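Short thread on the fault we had with the two-arm kitchen bench at Flunska. We call the bench Lonow. Posting it so other people running two arms over one table can check their own setup.

The job was clearing plates with both arms. On run 94 out of 200 the left arm stopped in the middle of a reach, held for a moment, then dropped its forearm a few centimeters and locked. Nobody was inside the taped line. Nothing broke.

The log said "joint limit, elbow." That was wrong. The elbow was well inside its range. We spent most of a morning on that message before we stopped believing it.

What we found next was a power dip. The left arm and the right arm were on the same supply. When both sped up together the voltage fell for 212 milliseconds, and the left controller restarted its elbow board. The board came back with a bad position value, and that is what set off the limit message.

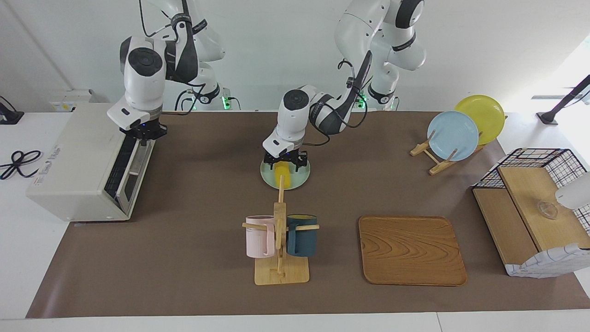 The drop is the part I care about. The elbow brake is meant to close as soon as the board loses power. On this arm it closed late. A few centimeters over a plate is no big deal. A few centimeters over a hand is.

We opened up the brake wiring. One crimp at the connector was loose. You could tug it and feel it move. It had been redone in October when we replaced the cable, and the person who did it was me. I didn't pull-test it.

Fixes so far:
Each arm has its own supply now.
New crimp, pull-tested, and checked again after a day of running.
The controller refuses to move after a board restart until someone clears it by hand.
Speed is capped whenever both arms are over the middle of the table.

After that we did 800 runs on the same job. No restarts and no drops. I also cut power to the left arm on purpose at three different heights, and the brake held each time.

Still open: the log text. Morel, our control software, reports the last error it sees and throws away the first one. I want both kept, with times. Until that's done I'm saving the raw log after every stop.

Sebastian, the second bench, has the same cable and the same kind of crimp. It stays off until I've had the cover off and looked – probably next week.

If your arm sags at all when it faults, even a little, check the brake before you check the code.

Contact | © 2025 Flunska | Back to top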